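Stamps, mostly

Quick one tonight, dinner is in the oven and I have maybe half an hour.

So I have been back into rubber stamping since August. Started with a shoebox from a yard sale in Torkelham, 12 stamps and one dried out pad, and now there is a drawer. Plus part of a second drawer. Birds, ferns, a very smug pear. Also an old office one that only says RECIEVED, spelled wrong, which is my favorite thing in the house.

Mostly I've been making cards. Thank yous, birthdays, a batch of gift tags that took the whole weekend and got ink on the dish towels. The tags came out okay. The pear did not print well on kraft paper, too dark, but on plain white it looks great.

Paper matters more than I thought. Cheap copy paper drinks the ink and the edges go fuzzy. Cardstock is better, smooth side up. I bought a pack of 184 sheets from Vukon (weird number, I know) and I'm over halfway thru already. 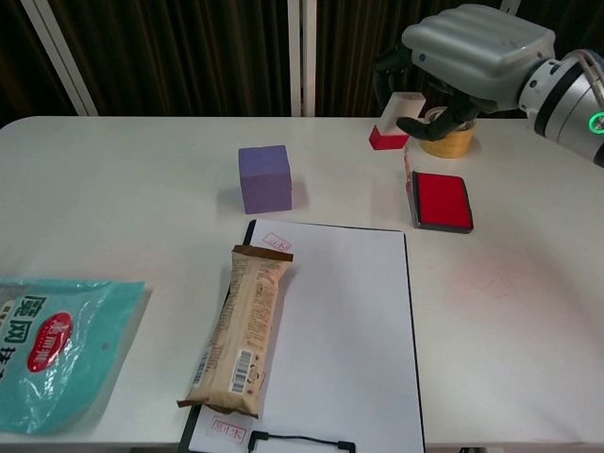 How do you get a clean print from a big stamp? Tap the pad lightly a bunch of times, don't mash it, then press straight down and hold to a count of 5. Lift straight up. Rocking it gives you that ghost line around the outside. A few sheets of newspaper under your paper helps too, gives it a little squish.

Cleaning, since I keep forgetting. Damp rag, right away, before the ink sets. Baby wipes are fine but my clear ones went kind of cloudy so I quit using them on those. Old toothbrush for the fine lines in the ferns. Dry them face up. And keep them out of the sun, I lost a perfectly good snail on the windowsill.

Still want a proper alphabet set. The one I have is missing the Q and one of the Es so every card has to be planned around that. Happy Birthday works. Season's Greetings does not, not without a lot of re-inking and lining up.

Ok timer's going off. More on the green ink disaster next time, remind me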